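Bastow Reuse Store
Thread, 1 of 9. The store is now setting out its guidance on sorting bins for mixed small items. It applies to all benches at the Bastow site and, from July, at Hunel.

2 of 9. Donated goods reach us in cartons and are tipped into a large rigid bin at the bench. Last year the store took in 1,604 cartons. Most held items of several kinds, and the time spent on each depended chiefly on how the bin had been set up.

3 of 9. Bins should stand on a flat table at waist height, with the long side facing the person sorting. Floor-standing bins are no longer to be used for small items. Staff who need a lower table should ask the store office before 10 am so that one can be brought across from the Miter Street building.

4 of 9. A full-width bin is seldom needed. A load of small goods spreads thinly over the floor of a large bin, and pieces travel into the far corners where they are awkward to reach. We therefore ask that each bin be divided with an upright panel before any goods are put in.

5 of 9. Panels may be cut from any stiff board we hold in stock. The board should meet both side walls and reach the floor of the bin. Gaps at the bottom let coins, screws and buttons slip through. The Jõgi board delivered in spring is slightly too narrow for the older bins and should be kept for shelving.

6 of 9. Each panel is to be held by two spring clamps, one near either end. Tape has been tried and is not recommended — it leaves residue on the walls and loosens when the bin is moved. Please return clamps to the hook rail at the end of a shift. The store owns 44 and would like to keep them. 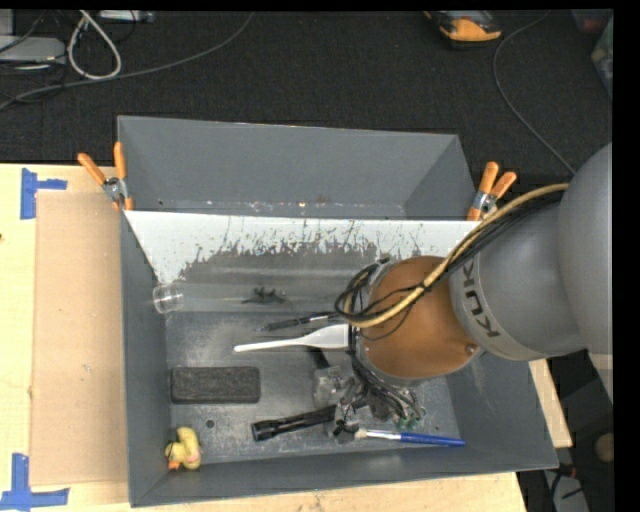

7 of 9. Wear and replacement. Two orange-handled clamps grip the bin in the photograph, near the ends of a white-edged panel whose face is scratched through to grey in ragged patches. Surface wear of this kind does not affect use. A panel should be replaced when it bows, when an edge splinters, or when it can no longer be clamped firmly. Scuffs on the bin floor may likewise be left alone.

8 of 9. Keep the section behind the panel clear. It is not a shelf for rejected items, gloves or paperwork. Rejected items go in the crate under the table, and anything sharp goes in the lidded tub by the door. Dust and small flakes should be brushed out when the bin is next emptied.

9 of 9. Hunel will receive its bins and panels before opening to donors. Questions about sizes may be sent as a reply to this thread or left at the front desk — please state whether your bin is the older or the newer pattern.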